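Shared Workbenches Should Be Cleared Less Often

The prevailing rule in shared workrooms is that every bench must be bare by closing time. In the view of the Prevham workroom, which serves 34 members, the rule deserves to be relaxed. Small parts belong in a container or a clear box, and these may reasonably stay on the table between sessions, within reach of the work. 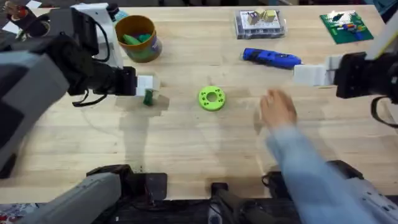
Fathima Jayawardena disagrees, writing that a box left out for 10 days becomes furniture and that the next person simply works around it.

Her objection has merit. We would therefore propose a limit of 3 days, after which any container without a name on it is returned to the shelves.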